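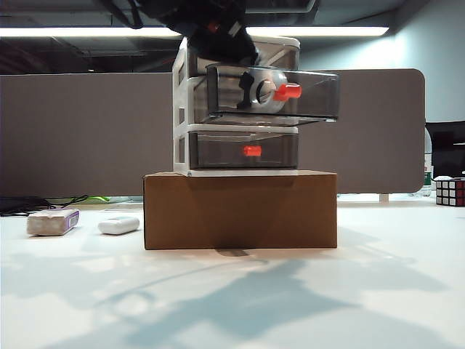
Progress report to the Tuketti Fund
Equipment planning for the Hetow bench
January 22, 2020
Prepared by Munther Zoubi

We are at the halfway mark of the planning grant, and I'm happy to say the equipment list is nearly settled. When we wrote the proposal we had one arm and a long wish list. The list is shorter now, and I can defend every line on it!

What the bench work has taught us

Most of our time since the last report has gone into drawers. They make a great test for a purchasing plan because they are cheap, they are everywhere, and they are hard on a gripper. A small plastic drawer slides with very little force but twists if the pull is off center, so the arm has to be placed well and the finger has to be the right shape. We have logged 243 drawer trials so far and every one has a short note on what the finger was touching when things went right or wrong.

Those notes changed the budget. We had planned to buy a second wrist camera from Ukalik first. The trial notes point to fingers as the bigger problem, so fingers have moved to the top of the list and the camera waits until June.

We have kept the setup on the bench very plain on purpose. The drawer unit sits on a cardboard box to bring it up to a good height for the arm, and I would like to keep working that way through the spring. I have taken the height-adjustable stand out of the request completely. It was $600, and I would much rather put that money into parts that wear out.

Where the money goes

Spent so far: 40 percent of the equipment line, nearly all of it on the Tipoki controller license and spare cables.

Requested for the next period:
Gripper fingers, three shapes, two sets of each
A force sensor for the wrist, $1000
Replacement drawer units, the same model we use now
A lockable cabinet for spares

The force sensor is the one I am most excited about. Right now the arm has no good way to feel a drawer reach its stop, and we make up for that with slow, careful motions. With a sensor we could run more trials in an afternoon and put less strain on the plastic. Tipoki has a loaner program and I have asked for two weeks with a unit before we commit. If the loaner doesn't talk nicely to our controller, I'll come back to you with a different choice before spending anything.

Still open

We have not decided between buying a second arm and renting one for the summer. Renting looks better on paper for a single season, but the quote leaves out shipping and the service call if a joint fails. I've asked for both numbers in writing. A second arm would also need its own table, and the Hetow room is tight once you leave safe clearance on all sides.

Training time is also under-budgeted. I had allowed two days per new operator and four is closer to the truth. This doesn't touch the equipment line, but it does affect how soon a second arm would be useful to us.

Next steps

Finger order goes out as soon as you approve the change in priority. The camera quote from Ukalik stays valid until June, so there is no penalty for waiting on that one. I'll send the rental comparison separately when the missing numbers arrive.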